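Resetting a small bathroom vanity between guests

Last revised 9 September 2018

This page covers the washbasin end of the bathroom only: counter, basin, tap, wall shelf and towel bar. The shower and WC are dealt with on their own pages. The procedure was written for the Irkstead flats and has since been used at Caltport without changes, apart from the towel sizes.

What you need

Two microfibre cloths, one damp and one dry. A soft sponge. Neutral washing-up liquid, diluted. An old toothbrush kept for cleaning, marked so that it cannot be confused with one in use. A clean hand towel. Do not use vinegar, limescale remover or cream cleaner on a stone counter. Acid etches marble, and abrasives leave a dull patch that shows under side light.

Clearing the counter

1. Move everything off the stone, including the flowers. Cup, brush and toothpaste go on a folded cloth on a stool or the floor outside the door.

2. Take down the towel and put it straight in the wash. If it is to be reused by the same guest, hang it elsewhere until the wall has been wiped.

3. Lift the soap dish from the shelf and empty any water from it. Wash lid and base separately.

Cleaning

4. Wipe the counter from the wall towards the front edge with the damp cloth. Lift dried toothpaste by laying the wet cloth over it for 2 minutes, then wiping. Do not scrape.

5. Wash the basin with the sponge. Work the old toothbrush round the drain ring and the joint between basin and counter, where residue collects.

6. Wipe the tap with the diluted liquid and dry it at once. Matt black finishes show limescale as a grey bloom, most of all under the spout and at the base of the lever. Once the bloom has set it takes several passes to shift.

7. Perforated metal shelves hold dust in the cut-outs. Brush them from underneath first, then wipe the top and the rail.

8. Dry the counter fully before anything goes back. A cup set down on a wet surface leaves a ring.

Replacing the small items

9. Flowers go to the left of the tap, close to the wall and clear of the lever. Artificial flowers should be shaken outdoors once a month and rinsed in December, when the heating has been on for some weeks.

10. The cup goes to the left of the basin. If it has a handle, turn the handle towards the basin. Stand the toothbrush in it head up.

11. Check that the toothpaste cap is closed. Wipe the neck of the tube if there is paste on the thread. The tube may stand in the cup or lie along the front edge of the counter. In a narrow cup it is better lying down, as a full tube will tip a light tumbler.

Hanging the towel

12. Use the Bouzid hand towel, or the Emura one where the bar is short. Either should be dry before it is hung.

13. Drape the towel over the bar, then even up the front and back. Hold the cloth just below the bar and ease it along — pulling from the bottom hem only drags one corner down.

14. Smooth the folds with the flat of the hand. Leave the bracket screws alone unless the bar moves when pressed.

Towel bar, then the counter with the cup and toothpaste:
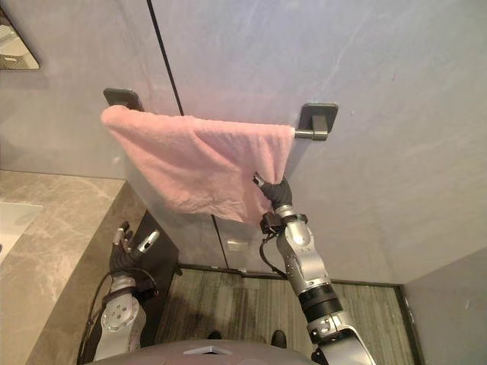
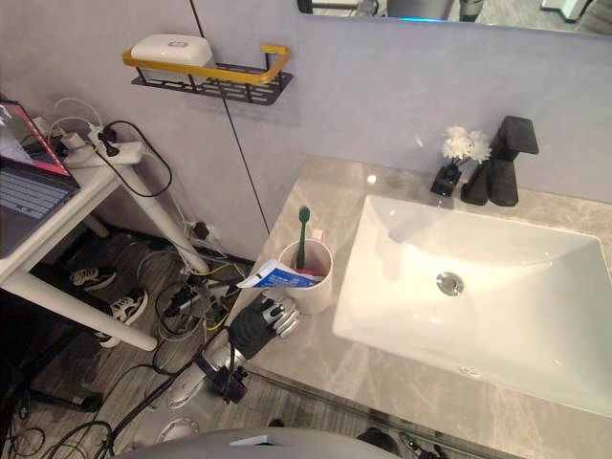
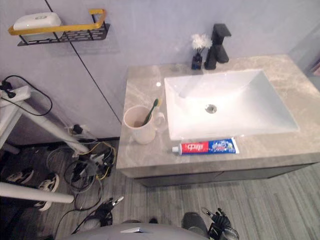

Time and checks

Allow up to 30 minutes for a first clean and less once the surfaces are in good order. Run the tap briefly at the end and watch the drain. If water stands in the basin, lift out the waste fitting and clear it before signing off the room. Dry the basin again afterwards.

Stone counters need resealing at intervals. To test, put a few drops of water on a spot near the wall and leave them for ten minutes. If the stone darkens underneath, reseal before the next booking and keep the counter clear for the curing time given on the tin.

Cloths used on the basin are washed at 60 degrees and not returned to the kitchen set.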